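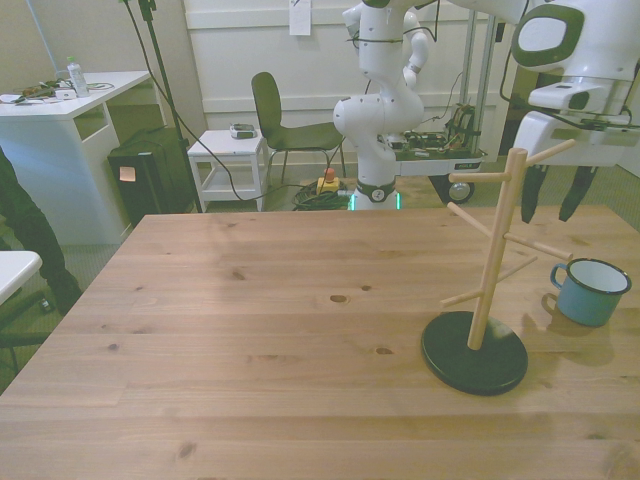 Is a knotty pine table worth sealing again?

Bought a secondhand pine table from a shop in Norwood. The seller says the finish is "lifetime" and that the knots will never bleed through. I have my doubts. A guy at the hardware store wants me to strip it and put on three coats of Bulenis oil. Is that needed, or is he selling oil?

Posted by grotport_attic, February 19, 2021

pinesplinter
He's selling oil. Put a few drops of water on the top and wait 20 minutes. If they bead, leave it alone. If they soak in and leave a dark spot, it needs something, and any decent wipe-on finish will do. I've never seen a "lifetime" finish outlast a hot casserole dish. As for the knots, resin can come up years later if the table sits by a radiator. Scrape it off cold, wipe with mineral spirits, and don't believe anyone who promises it won't come back.

marlow772
just use wax, my aunt did hers and its fine

oldshellac
Wax over what, though? If you wax it now and want varnish later, you'll be scrubbing for a weekend. Do the water test first. And ask the seller what the finish is. "Lifetime" isn't a product.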